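How to Set Up a Beginner Orienteering Course for a Fair Day

By Gopinath Naidu
June 2, 2023
4 min read

Search this site Go
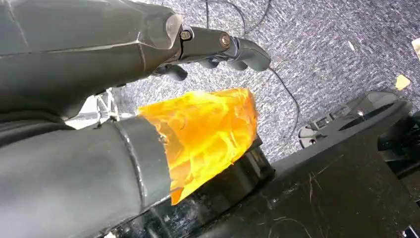 Dark grey fingers, curled down towards the floor.

I've set the beginner course at the Driltville autumn fair four times now, and every October I get the same messages asking how to do one somewhere else. So I've finally written it all down! You don't need a club or any fancy gear, just a park, a printer and a free morning.

Start with the map. I draw mine over the council's park map, at a scale where one centimetre is 40 metres, and I leave off anything a ten-year-old wouldn't notice. Paths, fences, buildings, the creek, big lone trees – that's plenty. Draw a north arrow and make it fat. If your park has gardens people shouldn't run through (ours has a lovely rose bed and I've had words about it), hatch those in red.

Next, walk the ground with your map and a pencil. Don't skip this, even if you think you know the park backwards. I once put a control on a bench that had been moved to the other side of the oval.

Pick your control sites. For first-timers I like eight, all on or right beside a path, and all on something you could name out loud: the footbridge, the drinking fountain, the bend in the fence. Keep the first one within sight of the start so everybody gets an easy win. After that you can stretch the legs out a bit, but I wouldn't go past 300 metres between any two of them. Little kids start asking about the sausage sizzle well before that.

Measure the whole loop in straight lines from control to control. Mine usually comes in a bit under two kilometres, and most families are back inside 32 minutes with plenty of chatting along the way.

For the flags, I fold a milk-carton-sized triangle out of corflute, paint half of it orange and tie it on with garden twine at waist height. Tape a letter to each one. The walkers copy the letters onto their card in order, and if they've been to all of them it spells a word. Last year's was SANDWICH, which the adults guessed by the fourth flag, so pick something harder. I used to hang hole punches instead and lost three in one afternoon.

Put the flags out on the morning, not the night before. Carry them in reverse order so the last one you hang is number one, and you'll finish up back at the start table. Check each letter against your master map as you tie it.

At the table you want maps, cards, pencils and a clipboard for names and start times. Print more maps than you think. We went through 116 last time and I was running to the library for the final dozen. Send each group off two minutes apart or they'll just follow each other around like ducks.

Then show every group one thing before they go, and it takes ten seconds. Turn the map until the path on the paper points the same way as the path at their feet. Then turn it again every time they change direction. I make the grown-ups do it too, they're usually worse.

Tick people off as they come in, and call it a day half an hour before the fair closes so you've got light to collect the flags. Count them back into the bag. If you come up one short, try the creek.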